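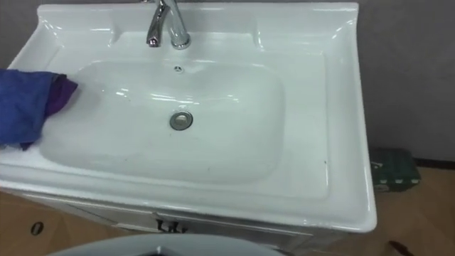 招聘信息 · 上门维修

罗夫莱斯(Robles)家电维修店招上门维修师傅两名、学徒一名

我们店开在老城区菜市场后面那条街上,门面不大,做的都是街坊生意:洗衣机、冰箱、烤箱、洗碗机、热水器,坏了就打电话来,我们上门去修。店主哈辛托·帕拉西奥斯最早是一个人背着工具包跑,后来米尔塔·奥利瓦雷斯来管电话和排单,再后来又添了几位师傅,慢慢就成了现在这个样子。去年冬天以来电话一直很多,常有老客户要等上好几天才轮得到,我们心里很过意不去,所以想在五月之前把人手补齐。

维修师傅要做的事

每天早上八点到店里领单、领配件,然后按片区出发。活儿以洗衣机和冰箱为主,夏天冰箱和冷柜多一些,入冬以后热水器多一些。到了客户家里,先听人家把毛病讲完(有的老人家讲得比较久,请耐心听),检查之后把价钱说清楚,客户点头了再动手。换下来的旧零件要给客户看过再带走,地上弄脏了要擦干净。单子当天交回给米尔塔,她好安排第二天的路线。

我们希望您

有两年以上家电维修经验,会看电路图,会用万用表;懂制冷的请在来信里写明,这一项另有补贴。有驾照,会开手动挡小货车。讲话和气,守时,路上耽搁了肯给客户打个电话。修过Vollwood或Gotari这两个牌子的洗衣机更好,我们这一带用的人家特别多;没修过也没关系,进店以后哈辛托会带着您拆几台。

关于学徒

年满十八岁,没有经验也欢迎。头三个月跟着师傅出门,递工具、搬机器、学着写单子,下午回来在后面的工作间练手。我们有一架子拆下来的旧电机和水泵,随便您怎么拆,装得回去就行。学徒期有工资,不收任何学费,也不要求签什么长年的约。

待遇

每周工作40小时,周末轮流值班,值班另外算钱。底薪面谈,按经验定,每完成一单有提成。工作服和小货车由店里提供;自己习惯用自己工具的,每月补贴100元。转正时另发700元安家补贴,从外地搬来的师傅可以早一点领。中午店里有热饭,米尔塔的手艺大家都很喜欢,不吃辣的提前跟她说一声。

怎么报名

请写一封短信,讲讲您做过什么、擅长修什么、什么时候可以来上班,不必写得很正式,手写的也可以。信放到店里柜台,或者托苏梅尔(Zumer)五金行的人转交,他们每天下午都有人过来送货。想先过来看看的,下午四点以后来最好,那时候师傅们陆续回来了,有什么想问的可以直接问他们。

合适的人我们会请来跟一天车,这一天照付200元,您也正好看看这份活儿合不合自己的脾气。没有选上的,我们也会打电话告诉您一声,请务必在信里留下电话号码。

联系人:米尔塔·奥利瓦雷斯(排单与人事)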